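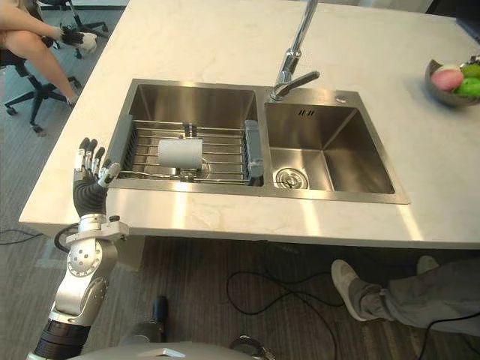
Descaling a kettle with citric acid

Quick version, do this every May and again when it gets noisy.

You need: citric acid powder (I buy the Tangen one, 300 g bag, any food grade is fine), a spoon, tap water. No vinegar – the smell hangs around for days.

1. Unplug. Tip out the old water, and any loose flakes.
2. Fill to halfway. Add 20 g of powder. Stir till its gone.
3. Plug in, heat to 70 C if yours has a temp setting. No setting? Switch it off well before it boils, hot acid fizzes up and gets on the counter.
4. Leave it 20 minutes. Really bad ones, leave an hour.
5. Pour out, rinse 5 times. Boil one full kettle of plain water and dump that too.

Spout filter: pull it out, soak in a mug of the same mix. Old Nivside kettles have a clip that snaps easy, go slow.

Don't let the acid sit on marble or limestone, it will etch. Wipe drips right away.

Still crusty at the bottom? Repeat teh whole thing. Don't scrape with a knife.

Updated May 3, 2024 – fixed the amount in step 2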